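Fabric swap returns to Privcombe

The Privcombe fabric swap is back on 2026-08-24 at Oksanen Hall, from 2 p.m. Bring clean, dry remnants at least 30 inches long, folded and labeled with the fiber if you know it. Plaids and checks went first in July, so more of those would be welcome. 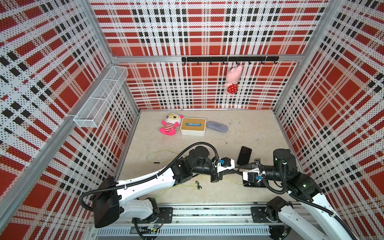 Plaid in red, beige, white and black.

Tables cost nothing, but there are only 23. To reserve one, write to Sirkka Keskinen at the newsletter desk. Patterns and buttons can be traded too. Please take home anything left over.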